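Publications > Gekgate > Simulation studies

Papers Code Data People

4.2 Does the planner need contact?

Lytvynenko's claim that Trotel plans well near contact rests on 2327 simulated runs. We doubt it. 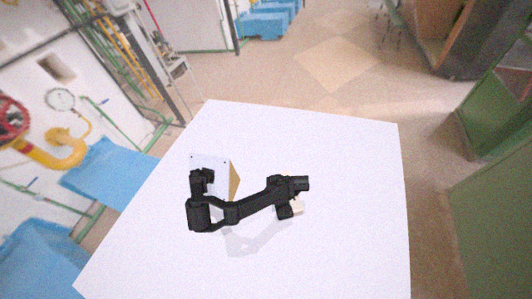
Figure 2. Simulated arm with its gripper at a small block.

Rendered scenes flatter a planner – pose error is whatever we choose to add.

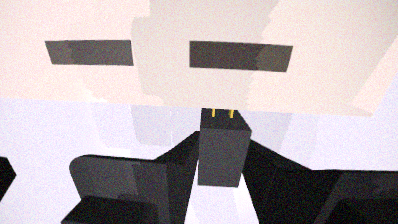

With 20 seeds per setting, the gap between the two cost terms could well be noise, and we would not tune on it.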